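Prilanstead shop > Notebooks > Linkage bench > September

Sunday, late afternoon

Sorted the flat links on the white table, a job I have been putting off with real dedication. The Tarer box gave up 39 of them before I stopped looking under things. Index says 27. The index was written by me, so no complaint can be lodged.

Started with the pink. It is the one color everybody can find and therefore the one everybody borrows. Rounded ends, a hole at each end, same as the drawing.
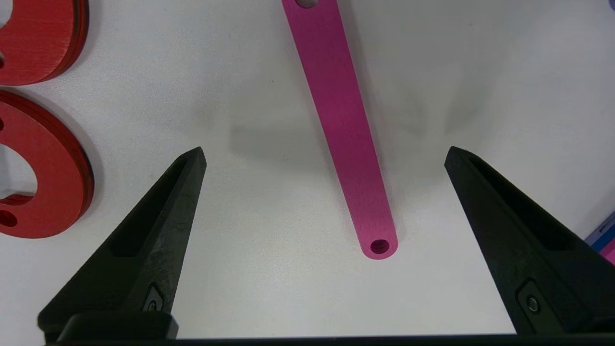

Plan for the four-bar demo is still pink as the coupler and something that contrasts as the crank. The Min sheet gives hole spacing to two decimals, touching optimism for parts that live in a shoebox. I'll put a pin through each hole before believing any of it. Tight ones get the reamer, sloppy ones go to the Andetness kit, where standards are lower and so are the loads.

Red stays out of it for now. Last time I mixed red in I spent an evening with a linkage that moved beautifully through 128 degrees and then sat down.

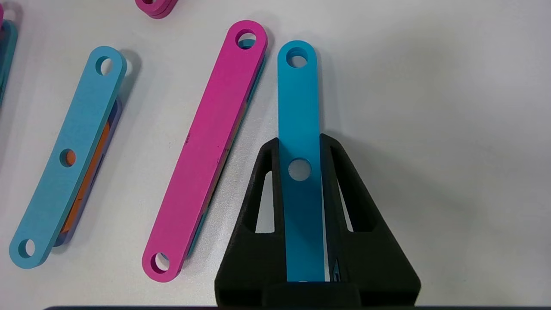

Cyan for the crank, then, unless it fails the pin test. Blue was my first thought but blue against cyan is hard to tell apart under the bench lamp, and I have made that mistake in writing (see page 2).

To do: fix index. Label the box on the side that faces out. Order washers. Whoever has the small reamer, I know it's one of you.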